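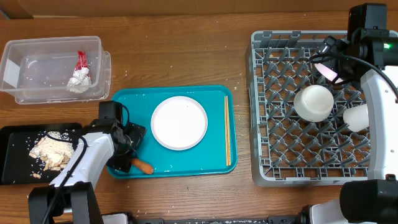 Step 1. Pick up the solid food first

Clearing a table after a rice meal goes faster if anything larger than a grain comes off before wiping starts. Lift a stray carrot from the serving tray by hand. Do the same with nuts and with packaging left in a storage container. Food goes in the compost pail, foil-type wrappers in the trash. Do not tip a container out over the table to empty it.

Step 2. Stack by size

Take the chopsticks off the tray as a pair and set them aside. Remove the plate. A plate that looks clean still gets washed if it was on the table during the meal. Leave trays where they are for now – they will catch grains in step 3.

Step 3. Collect the loose rice

Dry rice and cooked rice need different treatment.

Dry grains: use a bench scraper or a stiff card. Hold it at a low angle and push in one direction, along the wood grain. Work toward the nearest tray and sweep the grains over its rim. A damp cloth at this stage only spreads them.

Cooked grains: leave them for nearly 50 minutes to firm up, then lift with the scraper. Fresh cooked rice smears into open grain and is hard to get out afterward.

Check the gaps between trays and the front edge of the table, where most of the grains end up.

Step 4. Empty the trays

Carry each tray level to the pail and tip it from one corner. Tap the underside twice. White grains are easy to see on a dark tray and easy to miss on a light one, so run a dry hand over the surface before washing.

Step 5. Wash and rack

Wash in this order: chopsticks, plate, containers, trays. Wooden chopsticks should not soak. Rinse them for 11 seconds under warm water, wipe, and dry flat on a towel.

In a peg rack, stand the plate upright between two rows of pegs. Containers go upside down and tilted so the base drains. Trays are usually too wide for the pegs and can lean against the outside of the rack.

Step 6. Wipe the table

Use a wrung-out cloth, then a dry one. Oiled tops should be re-oiled every 7 weeks if the table is used daily.

Notes

The drying order in step 5 was corrected by Nanami Koyama, January 2010. An earlier version had the trays washed before the containers.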